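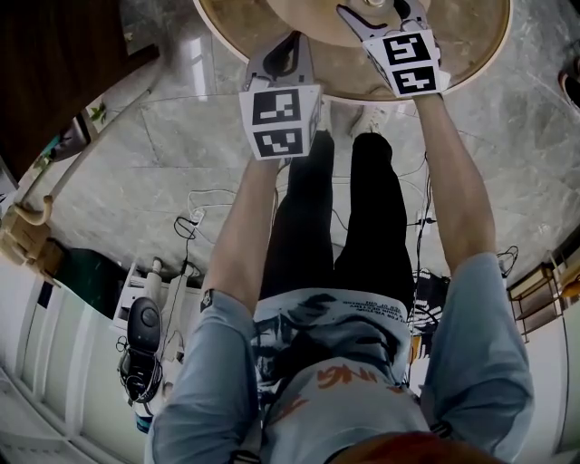
Round table setup, handheld grippers, both marker cubes on.

December, started 2:30 in the afternoon

Second round of hand demos for the Citside task. The plan was 23 good takes before dinner and I got 10, so let's talk about why!

Mostly it's my elbows. With both arms straight out over the table I get tired fast, and when I'm tired I turn my wrists in and the cube on the left gripper rolls away until tracking gets jumpy. Fernitell (our tracking script, for anyone new) throws out any take with more than 300 bad samples, and my worst one had 470. Ouch. Keeping the left wrist flat fixed it for the last few takes – not elegant, but the traces look so much smoother.

Other thing: go slower on the approach. Iresha Selvanayagam went through the first batch and says I snap the fingers shut before they've settled, and the policy will happily copy that. She's right, I can hear it (click!) on nearly every early take. I tried counting one-two before closing and that helps a lot, though it makes me feel like I'm dancing.

Cables. The floor ones are fine if I stay put, but when I step around the table the one on my right side tugs at my arm. Want to try clipping it at the shoulder next time.

The takes are on the Edeck drive under "tierney_round2". Please don't merge them with round one yet, the gripper zero was different and I haven't redone the offsets.

Next time:
– re-zero both grippers before the first take
– left hand leads, right hand waits
– break after every 10
– ask Iresha if she wants the failed grasps kept or tossed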